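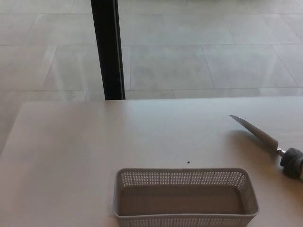 Kitchen > Storage > Drawers and Baskets

How I Finally Sorted Out My Knife Drawer (With One Cheap Basket)

March 2026
By Annelore Harms

My knife drawer used to be the place where everything sharp went to hide. I'd reach in for the potato peeler and come out with a nicked thumb, and I did that for years before I gave up one rainy afternoon and pulled the whole thing apart. It took me 2 hours, mostly because I kept stopping for coffee!

Get a plastic basket with straight-ish sides and a solid bottom. Little holes around the rim are fine (I like them, they make it easy to grab), but holes in the base let crumbs through and then you're cleaning the drawer as well. Measure the drawer before you shop. I didn't, the first time, and bought one that was half an inch too tall.

Clear off a table and put the basket on it before you take out a single knife. Then bring the knives over one at a time and lay each one down flat, well away from the basket, so you're never reaching across a blade. Don't carry a handful, please.

Now wash and dry them. I do the blade first, wiping from the spine side, and then the handle. If you've got a handle with any kind of fabric or padded wrap on it, go easy on the water and let it air out overnight.

Anything you haven't used since September can go in a box on a high shelf. I started with 12 knives and kept five, and I only miss the bread knife a little.

Every knife that's going back gets a blade cover. Flalus makes plain ones that snap shut, or you can fold some stiff cardboard over the blade and tape it (leave the tip end closed too). Then they go in the basket side by side, handles all facing you. Big ones first, paring knives last. If a handle sticks up over the rim, that knife needs to live somewhere else, mine is on the wall.

Wipe out the drawer, drop the basket in and give it a good tug to see if it slides. Mine did, so I stuck a scrap of shelf liner underneath.

Related
Sharpening at Home With an 800 Grit Stone
Spice Jars: My 10 Minute Cleanup
What I Keep Under the Sink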